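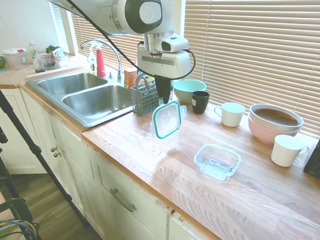
Teal-rimmed lid and a glass container on the kitchen bench.

Search this blog
Type and hit enter

So the Lelton is shutting, or "pausing to reimagine its hospitality offering", if you got the same email I did. I've read it four times looking for the bit where they say when it opens again. There's no such bit.

I grew up going to the Lelton. Chicken parma in the bistro, raffle on the way in, a carpet that gave you a headache. The pokies room was behind a frosted door and as kids we assumed it was where the adults did their tax. I'm not going to pretend it was a grand old place. The rooms upstairs hadn't been touched in years, and the last time I stayed there (a cousin's wedding) the shower ran for four minutes and then made a noise.

Still, I don't buy the story we're being sold. The email blames "changing guest preferences". My preference was for the bistro to be open on a Saturday night, and for most of last winter it wasn't. They cut the kitchen back in March, then cut the bar hours, then told everyone that trade had fallen off. Well, yes.
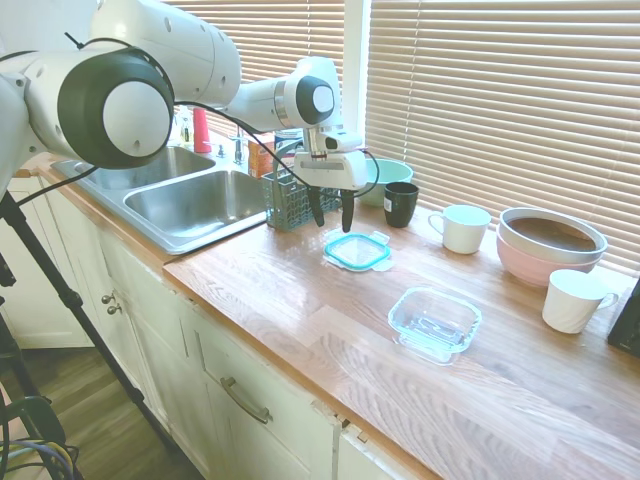
What Diltska says it will do

Diltska is the group that owns the place now, and it has put out a colour brochure. There are to be 80 "lifestyle suites", a rooftop bar and something called a wellness arrival. I've asked at the front desk what a wellness arrival is. They hadn't seen the brochure.

There's nothing in it about a gaming room, which some people in town are already celebrating. I'd hold off. Diltska hasn't said it's giving up the machines, only left them out of the drawings, and I can't remember the last time a pub owner gave away the part that made the money.

As for jobs, the brochure promises "local opportunities". The bistro and bar staff I've spoken to have been offered shifts at Broditz, the group's other hotel, around 25 kilometres up the highway. There's no bus after six. If you finish at midnight and don't drive, that's not much of an offer.

Maybe I'll be wrong. I was wrong about Işık, the Turkish place that took over the old bank, which I gave a year at most and which is now booked out whenever I ring. But Işık opened its doors and started cooking. It didn't send me a brochure first.

My gift voucher for the Lelton, by the way, is "transferable subject to conditions". I've written back asking for the conditions.

3 comments

parmafan
They told us the same thing about the bowling club and it's been a fence ever since.

Upstairs Room 9
Bit harsh on the shower. Mine lasted the whole weekend. Agree on the bus though, my daughter got the Broditz offer and had to knock it back.

kel_on_the_hill
Did you hear back about the voucher? I've got two of them in a drawer.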